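Watched The Minstead Tapes last night, the new one from Karim Ait Brahim. February 2020 and I have already found the film I will be boring people with until Christmas. Thread, mild spoilers.

1/ The set-up: a sound archivist (Adanech Wolde, very good) inherits a box of 16 cassettes from an uncle she met twice. Every tape is a recording of a room she hasn't been in yet. She listens to them alone, at night, with headphones on. As you would.

2/ It's set in Dreltbridge, a town with one bus and a great many damp walls. Whoever scouted it deserves a rise. The library alone put me off reading.

3/ First hour is superb. There's a shot of a corridor that goes on so long the man next to me finished his crisps out of sheer nerves.

4/ Then a priest turns up and explains everything. He explains it in the car. He explains it again in a pub. Yimer, the lodger, asks a question so that he can explain it a third time.

5/ Tape 6 is the best scene in any horror film since I started paying for my own tickets. It's a kettle, a chair scraping, and somebody breathing in. I slept with the landing light on and I'm a homeowner. 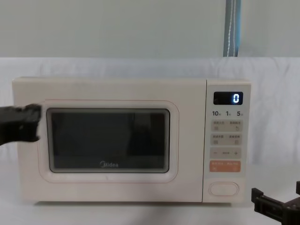

6/ Bullar, the demon, should have stayed a noise. Once you see him he's a tall chap in a wet coat. I've stood behind scarier people at the post office.

7/ Wolde saves the ending more or less by herself. She gets one line in the last ten minutes and does the rest with her jaw.

8/ My local had it on for a single night in the big screen, 200 seats, nine of us in. Go if it comes near you. Leave for the loo when the priest gets his car keys out, you'll miss nothing.

9/ Yes, the dog is fine.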